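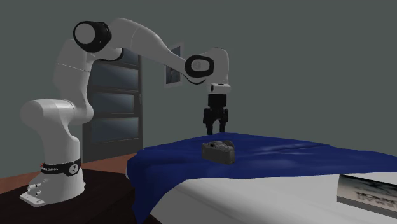

Call for participants: a year of family photos, one town, one big wall

Hi, I'm Roxana Vlad, and I'm looking for people who live in Jurkport (or used to, or whose grandmother did) and who have a drawer full of photographs they keep meaning to do something with. If you just thought of a drawer, keep reading!

The project is called Closora. It's a community picture archive that will open as an exhibit in October, in the old Chiriac building on the river side of town. We've been collecting since spring and we have 464 pictures so far, which sounds like a lot until you see how much wall there is. I would love to get to 3,000 for the online part, and then pick the ones for the walls together with the people who brought them in.

What I want is the everyday stuff. Birthday cakes. Somebody's first car. The ferry line in the rain. Your uncle asleep in a lawn chair. We already have plenty of weddings and a whole lot of parades (thank you, parade people, I love you, please stop), and hardly anything of kitchens, bus stops, shops, school lunches or people at work. If you worked at the cannery or know anyone who did, please write to me today, I'm serious.

So who can take part? Anyone over 18 with a connection to the town. You don't have to be a photographer and your pictures don't have to be good. Blurry is fine. A thumb over the corner is fine. Prints, slides, negatives and phone pictures are all welcome, and if you have an old camera with a roll still sitting in it, bring the whole thing and Kwaku Nyarko will get the film out for you. He ran the photo counter at Skundasano until it closed and he's very patient with stuck doors and dead batteries.

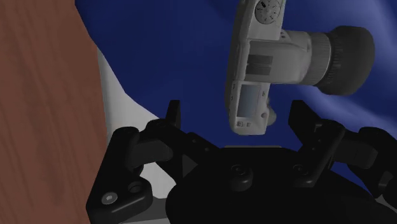
A black gripper with open fingers beside a camera lying on a blue surface.

Here's what you'd be signing up for. You come to one scanning session, which takes 2 hours, and you go home the same day with everything you brought. Nothing stays with us overnight. While your pictures go through the scanner, you sit down with me or with Ovidiu Buzatu and talk about them, and we record it – only your voice, no video. Tell us who's in the picture, what street it was, what the weather was doing, who wasn't talking to who. Some people talk for ten minutes and some people need a second pot of coffee. Both are okay.

After that there's an optional part, and it's my favorite. We need a group of 8 people to meet on Tuesday evenings and choose what goes on the walls. You'd look at a lot of pictures, argue a bit, write short labels and help with the hanging in the last week. If you want to be in this group, say so when you write, and tell me one thing you'd hate to see left out.

There's no fee to join and we can't pay for sessions, but we cover your bus or ferry fare and there are sandwiches. The Tuesday group gets a small thank-you payment at the end. Everybody who takes part gets their own scans on a memory stick, full size, to keep and share however they like. You stay the owner of your pictures. You'll sign a one-page form saying where we can show them, and you can cross out anything you don't like. If you change your mind later, write to us and we'll take your pictures down from the site.

The room is on the ground floor, with a ramp at the side door. If getting here is hard for you, Emilian Gavrilă can bring the small scanner to your home. He doesn't mind stairs but he is allergic to cats, so warn him! I can also do the interviews in Romanian, and if you need another language, ask and I'll see who I can find.

To sign up, send me a note with your name, a phone number, what kind of pictures you have (a guess is fine, "two shoeboxes" is a perfectly good answer) and whether mornings or evenings suit you better. You can leave it in the Closora mailbox at the Chiriac building or use the contact form on this page. I answer everything myself, usually within a few days.

Posted 16 August 2025. Sessions are filling up from the mornings first, so if you can do an evening you'll probably get in sooner.

Roxana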